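**FOR IMMEDIATE RELEASE**

**Trirkura Shire opens 13 container return points ahead of summer**

Trirkura Shire Council will open 13 container return points across the shire in October, following the close of the trial at the Noto transfer station. Residents will be able to hand in eligible drink bottles, cans and cartons at any of the new sites during posted hours.

The Noto trial ran for two years and was used by 289 registered households. Council resolved at its July meeting to extend the service to the remaining townships, including Gidey and the outlying farming districts along the river road.

The return points will be run under contract by Bernotik Recycling, which already manages kerbside collection for the shire. The contract covers staffing, transport and sorting. It does not change the kerbside service, and yellow-lid bins will continue to be emptied on the current fortnightly cycle.

Two of the sites, at Noto and Gidey, will be staffed depots with drive-through access. The others will be unstaffed drop-off points located beside existing public buildings, including halls, sports grounds and the Gidey library annexe. Residents using an unstaffed point will need to register for an account before their first visit. Registration is free and may be completed online or at the council's customer service counter.

Containers should be empty, with lids removed. Labels may be left on. Broken glass will not be accepted at any site and should be wrapped and placed in the general waste bin.

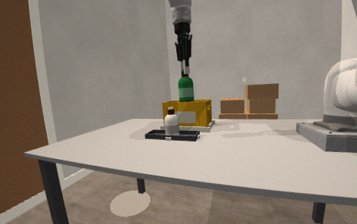
Schools, sporting clubs and community groups may apply for a group account, which allows refunds from several households to be paid into a single bank account. Applications for group accounts will open in September. Groups that took part in the Noto trial do not need to apply again.

Council acknowledges the concerns raised by residents of Gidey about traffic near the depot entrance. A turning lane has been included in the site works, and trucks servicing the depot will not operate before 7 am.

A map of the return points, together with opening hours and a list of eligible containers, will be delivered with the next rates notice. Printed copies in large type will be available from the customer service counter on request.

**Media enquiries:** Communications Office, Trirkura Shire Council

**Ends**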